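Soft ribbed pads or hard flat pads on a hand-held gripper for cups and cans?

Asked by Zlata Onyshchenko in Grippers and end effectors
Viewed 816 times

I have two sets of fingers for the same hand-held parallel gripper and need to settle on one before we record in quantity. Set A is the Dramden soft finger with ribbed magenta pads. Set B is a flat printed finger with a thin rubber facing, from a Wanberg kit. Both bolt to the same mounting plates, so changing over takes 15 minutes including recalibration of the opening width.

The task is pick and place at table height: lift a cup or a drinks can, move it across a board, set it down upright. The wrist camera has a fisheye lens and looks out between the fingers. Nothing else is used for tracking.

What I have so far:

Set A closes around a can without much care over alignment. The pads deform, and the measured opening width at contact varies between grasps on the same object.
Set B gives a repeatable width but will push a light cup sideways if one finger touches first.
Set A hides more of the lower part of the image when closed. Set B is narrower.

The view with Set A fitted and the fingers open, on the table I use for testing, with the green cup and the can on its coaster:

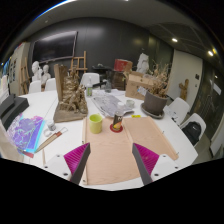 Iddrisu Baidoo asks whether the width reading is taken at the motor or at the fingers, as a soft pad will spoil the first far less than the second. It is taken at the fingers, from a printed tag on each, which are small. I had not considered that the tags might be the weak part.

Questions. Is the variation in width with soft pads a real problem for training, or does it average out? And is there a sensible way to compare the two sets without recording everything twice?

2 answers

Answer by Ekow Issahaku (accepted)

The variation matters less than you would expect, provided the arm that replays the motion carries the same fingers. The policy learns a commanded width for a given view. If the pads give a few millimetres at contact during recording and give the same on the arm, the two agree. Trouble starts when you record with Set A and deploy with Set B. I did this once on a Butano arm and it dropped most cans at lift, the commanded width being fine for a soft pad and too wide for a hard one.

For the comparison, do not record the full task. Do this:

1. Fix one object in one marked position.
2. Grasp it from 6 approach directions, both finger sets, same operator.
3. Log the width at contact and the width at full closure.
4. Repeat with the cup, empty.

Look at the spread of the second figure for each set. If the spread for Set A is smaller than the difference in diameter between your two objects, keep Set A. Sideways push on a light cup is a worse fault than a noisy width, as it changes the state of the table in the middle of a demonstration.

Two further points. Check the screws on the mounting plates after every session, as mine worked loose and the pad angle drifted. And set the exposure by hand. With ceiling lights in view of a fisheye lens the automatic setting hunts, and the tags go first.

Comment by Zlata Onyshchenko: Ran it on the can only. Spread for A is well under the difference in diameter. Cup still to do. Exposure is now fixed at 800 ISO, which cured the missing tag readings on one side.

Comment by Ekow Issahaku: Do the cup before you decide. It tapers, so grasp height will come into it.

Answer by Reiko Sakamoto

Use the hard ones. Soft pads wear out and you have to keep buying them. We had the Mbwambo fingers and the ribs tore at the tip. Never tried the Dramden ones.

Comment by Araba Amissah: Did they tear from grasping or from dragging on the table? Ours only went at the tip when people pressed down at the end of a placement.

Comment by Reiko Sakamoto: Dragging probably. I don't have them any more to check.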